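Unit 4: Personal Blogging and Reader Communities
Handout 2 – Writing the profile post

Read before the Friday tutorial. Bring a printed draft of your own profile post.

Purpose of the form

A profile post introduces the author of a blog to readers who have arrived through a single entry. It differs from the "About" page in that it is dated, carries comments and is expected to go out of date. Students should treat it as a piece of published writing and edit it accordingly.

Length and content

The draft submitted for assessment should be between 300 and 500 words. The opening must tell the reader what the blog covers and how often it is updated. Material on favourite books, travel or food is acceptable where it has some bearing on the blog's subject. Lists of favourites with no explanation will not be counted towards the word limit.

Set reading: MacAulay, chapter 3, on the early hobby blogs, and the Lasthorpe extracts in the course reader. Baron is optional, though students writing on beauty or fashion will find the section on product recommendations useful.

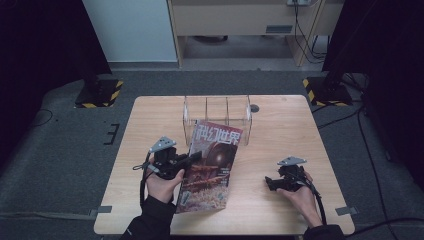 Guoqing Tang disagreed with the word limit when an earlier version of this handout was circulated, writing that readers of a personal blog will forgive a long post but seldom a guarded one, and that 500 words leaves little room for the small digressions by which a regular audience gets to know an author. The limit has been kept for marking purposes. Students may publish a longer version on their own sites.

Privacy

Do not give your street, workplace or daily timetable. Family members and friends should be named only with their consent – a first initial is usually enough. The Mornovton case on page 148 of the reader shows how details from separate posts can be put together by a stranger.

Replying to comments

Each student will leave one comment of no more than 60 words on a classmate's draft. A comment should refer to a particular sentence and ask something the author could reasonably answer in public. Authors are to reply before the next tutorial.

Late drafts will be read but will not receive written comments.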